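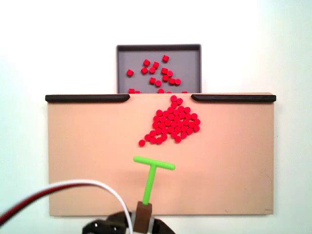 Subject: Re: [pushing-users] Arm stops in the middle of a push, then drops to the board
From: Hannelore Kuster

Dear Anselmo, dear all,

thank you for the clear report. I had the same fault here in Kundamham in November, and I needed two weeks to find it, so I write down everything I know. I quote your message first for the people who joined the list later.

Anselmo Macedo wrote:
> We run the Werero controller on the small arm here at Moura. The task is
> to push the red pieces over the board and through the gap into the tray.
> In episode 177 the arm stopped in the middle of a push. The log shows
> "joint 4 overload" and then the torque went off on all joints. The arm
> fell with the T tool on the board. No person was near, but my colleague
> had his hand at the tray one minute earlier.
> After restart it worked until episode 254, then the same again.
> Is it the motor? Should I order a new one?

Please do not order a motor yet. In my case the motor was good. There were two separate problems, and I think you may have both.

The first one is the height of the push. If the crossbar of the T is too low, it presses on the board while it pushes. The load goes up slowly, and a big heap makes it worse. My crossbar was too low by the thickness of a sheet of paper, and this was enough. Please check also that the brown block has not turned between the fingers. When it turns a little, one end of the crossbar comes lower than the other, and your calibration is no longer correct.

The second one is the cable. On my arm the cable to the gripper was too short when the arm reached to the far corner. It pulled on the connector, the signal was lost for a moment, and the controller reported it as overload. The message is wrong in this case. I asked Andside about it and they confirmed that the old firmware uses one code for both faults.

How I tested it: I took the tool up over the board, with no contact, and let the arm go slowly through all the positions of the task. If the fault comes also in the air, it is the cable. 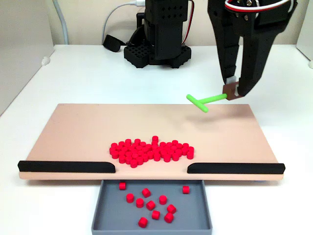 T tool held above the board, pieces still in a heap, tray in front.

In my air test the fault came on run 19, always on the same side. With a longer cable I made 1000 runs and it did not come back.

Now the part which is for me more important. When the torque goes off, the arm falls. In the Werero settings there is an option "hold on fault", and it is off by default. Please switch it on, but do not trust it alone, because with a real loss of power it can not help. Our rule is now that the hand goes to the tray only when the arm is parked and the main switch is off. It costs some seconds in every reset and people complain, but we keep it.

Could you send me the log of episode 254, with the joint 4 current for the last ten seconds before the stop? If the current climbs slowly, look at the height first. If it jumps from normal to nothing, look at the cable.

One question to the others: has somebody tried the newer firmware with this arm? I would like to know if the two faults have separate codes there.

Best regards,
Hannelore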